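4.2 Working with the Sernia kit

We came to the Sernia kit after a long winter of trying to keep two older arms running on a bench that wobbled whenever somebody leaned on it, so it is fair to say that we were ready to be pleased. The kit is sold by Lidix as a complete two-arm station, with the arms, the rail they bolt to, the enclosure and the control boards all in one order, and the buyer is left to choose the wall covering and the objects. Myrtle Haddad and Alaric Nakamura put ours together in February, and apart from one long afternoon spent chasing a loose connector (the manual shows it facing the wrong way, and Lidix has since been kind enough to send us a corrected page), the assembly went much as promised.

Our main interest was in thin, flat things. Most of the reports we had read on kits in this price range deal with blocks, cups and soft toys, and those are fine tests as far as they go, but a good deal of what people would like a pair of arms to do around a home or a small office involves paper. We therefore gave the larger share of our time to a task in which both arms work on one sheet, with a few everyday objects left on the floor of the enclosure.

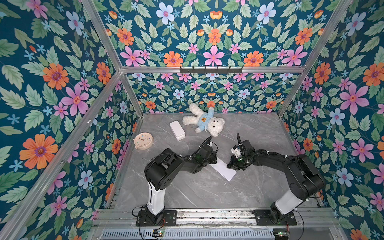 Figure 3. The two-arm station during the paper task, with both grippers above the sheet.

We recorded 316 attempts at this task, of which 273 were counted as successes under the rule given in Section 3. Fiachra Ó Súilleabháin and Maeve Foley shared the operating between them, and each was allowed 10 practice attempts that we left out of the count. The failures were more alike than we had expected. In nearly 50 of our early practice notes and logs, the same remark comes up in one form or another, that the fingers closed a little too high and slid off the paper, and we would gently suggest that Lidix look at offering a softer fingertip with the kit. We tried a pair of rubber tips from Jaber, and both operators preferred them, though we did not run enough attempts with them to report a separate rate.

A word should also be said about support, which a small laboratory like ours leans on more than it likes to admit. Our questions were answered within a working day, usually by someone who had clearly built a station with their own hands, and when a wrist cable had to be replaced the new one came without any argument over the warranty. The Cilo kit, which we turn to in Section 4.3, costs less but leaves the buyer to find an enclosure.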